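Project report, Module 4: Thermal behaviour of a fanless panel computer under sustained load

Submitted 5/24/22

## 1. Aim

The project set out to measure how a sealed, fanless panel computer holds its clock speed when it runs at full load inside a closed housing. The unit tested was the Cakico panel, lent to the department in March. It has a cast rear shell that acts as the heat sink and no vents on any side. The supplier's leaflet gives an upper working temperature but does not state the load at which it applies. We wanted a figure that a buyer could use when choosing a cupboard or wall box to put the unit in.

## 2. Equipment

- Cakico panel computer, standard memory, solid-state drive
- Bramico four-channel temperature logger with bead probes
- Steel wall box, door fitted with a rubber seal
- Bench power supply with current readout
- Patwary load script, written by last year's group and used unchanged

The probes were fixed with thermal tape at the centre of the rear shell, at the top edge of the shell, on the screen bezel and in free air inside the box. Processor temperature was read from the on-board sensor through the operating system.

## 3. Method

Each run started with the unit switched off and at room temperature. The unit was booted, left idle for 5 minutes and then loaded to 100 per cent on all cores. Logging went on until the shell reading changed by less than one degree in ten minutes. Three mounting conditions were used:

1. Open bench, unit upright on its stand
2. Wall box, door open
3. Wall box, door shut and sealed

Every condition was run twice. If the two runs differed by more than two degrees at the end, a third was made and the odd one dropped. This happened once, in condition 2, where the tape on the top edge probe had lifted.

Supply voltage was held constant throughout. Screen brightness was fixed at 70 per cent, as the backlight adds heat to the same shell.

## 4. Results

On the open bench the processor held its rated speed for the whole run. With the door open the shell settled at a higher temperature, but the clock speed was unchanged.

With the door shut, the speed began to fall after 650 seconds of full load. It dropped in steps, recovered slightly after each one and then dropped again. The air inside the box was still warming when the first step occurred, so the slowdown was set by the processor and shell temperatures before the box had reached a steady state. The unit did not shut down in any run.

The top edge of the shell was always the hottest outside point. The bezel stayed well below it. Current draw fell together with the clock speed, as expected.

## 5. Sources of error

The on-board sensor reports whole degrees only. The free-air probe hung close to the cable entry, and a small leak there would make its reading too low. Room temperature was noted at the start of each run but not logged, and the laboratory heating was on for some runs. Only one unit was available, so nothing can be said about spread between units.

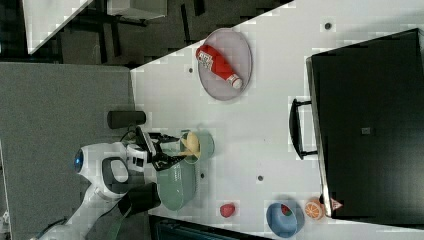 One reader of the draft asked whether the sealed runs would have slowed down sooner if the box had been hung above a radiator or in direct sun, and said that the report should give the starting air temperature next to the 650-second figure. We agree with the second point. The starting values are now in the table in Appendix A. The first point was not tested.

## 6. Further work

A repeat with a larger box would show how far the delay before slowdown depends on air volume. A second repeat with the shell bolted directly to the steel back plate, using a thermal pad, would be more useful to an installer, as it gives the heat a path out of the box. The load script should also be changed to write the clock speed once per second. At present it writes an average, and the short recoveries between steps are partly hidden.

The raw logs are stored on the group drive under Lumix, in one folder per condition.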